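Shared laundry room, neighbor keeps taking my wet clothes out of the washer

Posted by Mawar Govindasamy in Apartment Living

Hi all, long time reader, first time I've had something to complain about!
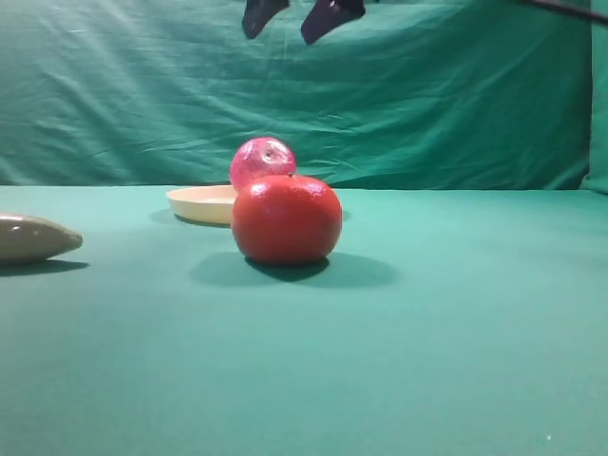
So I moved into a building in Biststead in November and there are 2 washers in the basement for the whole place. I set a timer on my phone, I swear I do, but if I'm even three minutes late one particular neighbor has already pulled my stuff out and dumped it on top of the dryer. Wet. Sometimes a sock ends up on the floor. Last week it was my good wool sweater, which I'd been washing on cold and was planning to lay flat, and by the time I got down there it was wadded up under somebody's wet jeans.

I know people need the machines. I get it. But is three minutes really the limit? I'd say something, only she's lived here forever and everybody seems to like her, and I'm the new person on the second floor who already got a note about my bike. Do I talk to her, leave a note, or go to the management company (it's Drurkeck, if anyone else has dealt with them)? Also, if anyone knows how to get a stretched sleeve back into shape I would love to hear it.

3 replies

Olumide Jibrin
Talk to her, please don't leave a note. I've lived in four buildings with shared laundry and I've never seen a note make things better, people just write underneath it. Catch her when she's not carrying anything and say something like "hey, if I'm running late could you knock, I'm in whatever number." She may be working odd hours and only have that one window to get her wash done, you don't know yet.

What helped in my last place was a cheap plastic basket with my apartment number on it in marker. I left it on top of the machine while it was running. If somebody needed the washer they had somewhere clean to put my things, and I quit getting mad about it. After a month or so half the building was doing it.

For the sweater, soak it in cool water with a little hair conditioner for half an hour, squeeze it (don't wring!), roll it in a towel and then push the sleeve back to the right length with your hands while it's lying flat. You might have to do it twice. Mine came back pretty well, though the cuff was always a bit wavy.

Aiman Nair
three minutes is late. sorry. if the machine is done the machine is done

Nabila Jugah
I don't agree with Aiman, I think ten minutes is normal and most laundry rooms I've used had that posted on the wall. Maybe ask Drurkeck to put up a sign with a grace period, that way it's a building rule and you don't have to be the bad guy. I wouldn't mention her at all when you ask. Mine took ages to answer an email (different company) but they did put one up.

Also check whether the timer on the machine is right. The left one in our basement says 38 minutes and it's done in 31 every single time, so I was "late" for a whole year before I worked that out. Run a load and stay down there with a book once, then set your phone by that.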